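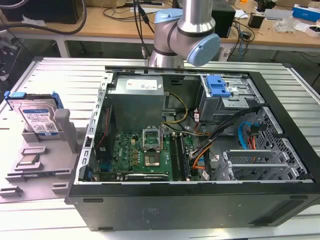 Playing foreign-language films at home: picture, sound and subtitles

Posted January 24, 2022 by Zlata Melnychuk

Most complaints about a subtitled film at home come down to settings. Work through them in the order given, with a film you know well, before guests arrive.

Frame size. Set the television or projector to "full," "native" or "just scan." The factory setting on many models enlarges the picture and trims the edges. On a wide film the subtitles often sit in the black bar under the picture, and any zoom mode will push the second line off the screen.

Motion smoothing. Turn it off. The name differs by maker, and the switch is usually under advanced picture settings. Check each input separately; the setting is often stored per input.
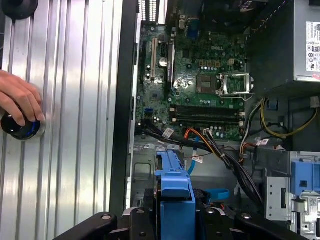 Playback from a computer needs the refresh rate checked first. Film runs at 24 frames per second, and a screen fixed at 60 repeats frames unevenly, most visibly in slow pans. Select 24 if the display offers it. Check the connections next. An old office desktop may have only a blue video connector like the one at the back of this Dell board, and it has to match a socket on the projector. Test the sound separately, from the output you will use on the night.

Subtitle timing. If lines appear early or late by the same amount all through the film, use the delay control in the player. Start at the first clear line of speech and adjust until the text arrives with the voice. Check again near the end. If the error has grown, the file was made for another frame rate and a delay will not fix it. Find a different file.
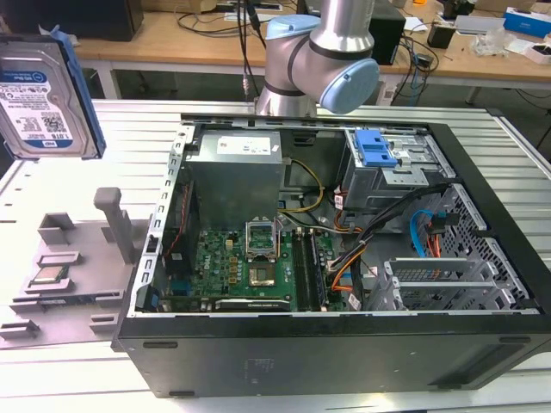
Dell desktop on its side with the side panel removed.

Discs. Wipe from the center straight out to the edge with a dry microfiber cloth. Do not wipe in circles. A disc that freezes at the same minute in two players is damaged; one that freezes in a single player may only need the lens cleaned.

Store discs upright in their cases. The club in Brerkthorpe kept 19 titles in a sunny window through July, and 2 of the cases warped enough that the hubs no longer gripped. 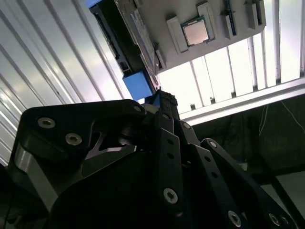
Paper sleeves are acceptable for short periods, but grit collects in the fold. Tip it out before putting a disc back.

Dialogue level. Set the player to stereo output if you have no center speaker. Voices are mixed mainly to the center channel and may drop behind the music otherwise. Night mode evens out loud passages.

Seating. Put someone in the back row and have them read a full two-line subtitle aloud. If they hesitate, raise the text size by one step. Rommel Mercado suggests pale yellow text for films with a lot of snow or white walls. Allow 5 minutes for the whole check once the settings are saved.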